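Ullow Fête and Summer Supper: a few words before the big weekend

Well, we have got this far, and what a lovely lot of replies we've had! As of 2018-06-12 there are 127 names down for the supper on the green, and Pringle's bakery has very kindly promised the rolls again, along with those sticky ginger slices that vanished before the speeches last year (you know who you are). The Fatanska band will play from the end of tea until it gets too dark to read the music, and they tell us they have been learning new tunes all through May.

Do please bring your own plate, knife and fork if you can, as it saves such a lot of washing up. Paper cups will be on the drinks table for everyone, and we only ask that you hang on to yours for the evening and put your initials on it. Squash and elderflower are free, and the bar will be run from the back of the Ginine tent as usual. 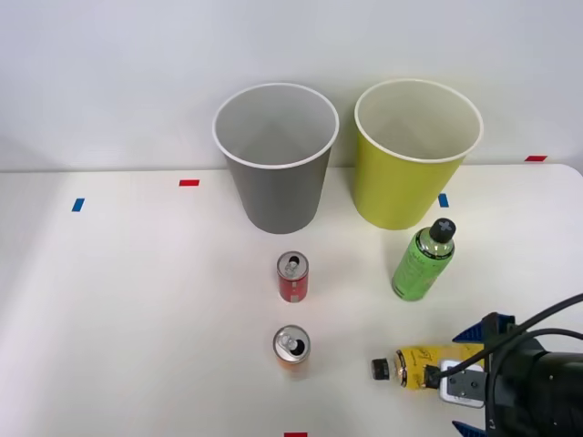
Parking and getting home

The lower field is open for cars from noon, with room for 133 if everybody parks nicely in rows, so do follow the tape. There will be 2 minibuses back to the station, the last one leaving after the raffle is drawn. Please go quietly past the cottages in Mill Lane, where there are some very small babies this summer, and take your rugs and chairs home with you. We still have three from last year in the vestry cupboard!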